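How to wash and dry cotton T-shirts without losing the fit
Posted 30/09/2021 by Theda Grube
Filed under: Laundry, Fabric care

Cotton jersey shrinks for two reasons. The yarn was stretched during knitting and relaxes when it gets wet, and heat lets the loops close up tighter than they were. The first kind of shrinkage happens mostly in the first few washes. The second kind happens every time the shirt is overheated, and most of it happens in the dryer.

The method below is for plain knit shirts with no print. Printed shirts follow the same steps, turned inside out.

What you need

A washing machine with a cold cycle, or a bucket
Liquid detergent with no bleach
A clean towel
Plastic hangers, one per shirt
A tape measure (optional)

Step 1. Measure

Lay the shirt flat and measure from the high point of the shoulder to the hem, then across the chest one inch below the armholes. Write both numbers down. My test shirt was a Gautier crew neck, 691 mm long before the first wash.

Step 2. Wash cold

Use the shortest cold cycle and the lowest spin. Wash yellows, oranges and reds apart from white for the first three washes. Do not pack the drum more than half full. Knits that can't move freely come out twisted at the side seams.

By hand: fill a bucket with cold water, dissolve the detergent first, then put the shirt in and leave it for 10 minutes. Press it against the side a few times. Do not rub the collar against itself.

Step 3. Rinse and remove water

Rinse until the water runs clear. Lift the shirt with both hands under the bulk of it. A soaked shirt held by one shoulder will stretch under its own weight, and the neckline goes first. Roll it in the towel and lean on the roll. Do not wring.

Step 4. Shape and hang

Shake the shirt once, hold it by the side seams and pull gently to width. Put the hanger in from the bottom hem - never force it down through the collar. Check that the shoulder seams sit on the arms of the hanger and that the front and back hems are level.

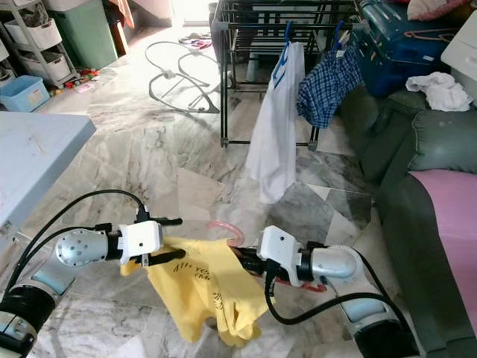
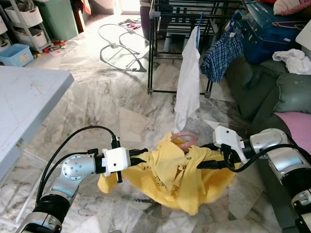 Yellow shirt.
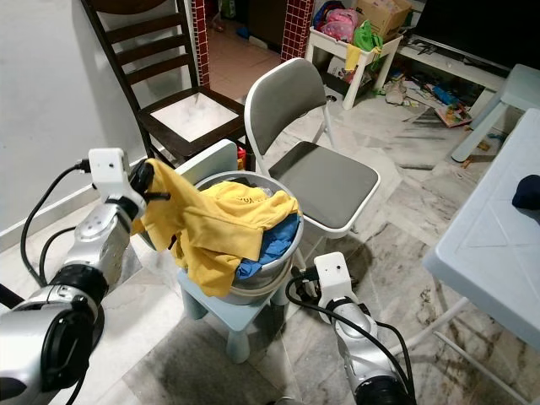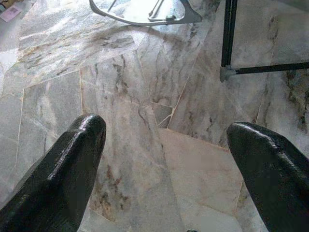

Hang in shade with moving air. Direct sun fades dyed cotton and stiffens it. Indoors, leave a hand's width between hangers. If the shoulders show bumps when dry, dampen them with a spray bottle and smooth them flat with your palm.

Step 5. Measure again

Repeat the measurements from Step 1 once the shirt is fully dry. A damp hem reads long. If the length has dropped, wet the shirt again, lay it on a towel, pull it back to the original length in small stages and let it dry flat. This recovers relaxation shrinkage. It does little for heat shrinkage.

Notes on dryers

If you must tumble dry, use low heat and take the shirt out while the seams are still damp. One full hot cycle took the Gautier from 691 mm to 641 mm. Rewetting and pulling brought back part of that, but the body stayed narrow.

Notes on water

Sustley has hard water, and shirts dried there feel rough. Half a cup of white vinegar in the rinse helps. Do not use vinegar in the same load as bleach. Fabric softener also works but leaves a coating that reduces absorbency - skip it for gym shirts.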